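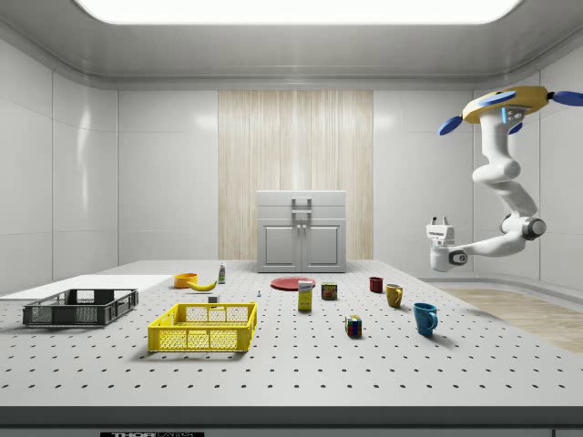
Gratance Opens Trial Access to the Anix Simulation Kit

June 8, 2026 – Gratance has opened trial access to Anix, its simulation kit for teams that develop tabletop picking and sorting tasks. The trial is offered to member laboratories of the Flerkstead network and runs until the end of November.

Anix supplies a ready-made laboratory room with a ceiling-hung arm, a parallel gripper and a perforated work table. Users set out household objects such as mugs, bowls, crates and small boxes, and then write or record a task for the arm to carry out. The object library contains 506 items in this release. Lighting, table layout and object positions may be changed between runs, and each layout can be saved and shared within a team.

The kit is offered at 3 levels of support. The basic level covers the software and written guides. The second adds help with setup, and the third includes custom objects prepared by Holovko, the modeling partner for the project. Orders for custom objects are normally filled in 7 working days.

Places in the trial are limited to 55 laboratories. Applications should state the intended task, the number of users and the computer equipment available. Laboratories that already hold a license for the earlier Anix release do not need to apply again – their accounts will be moved to the new version on request.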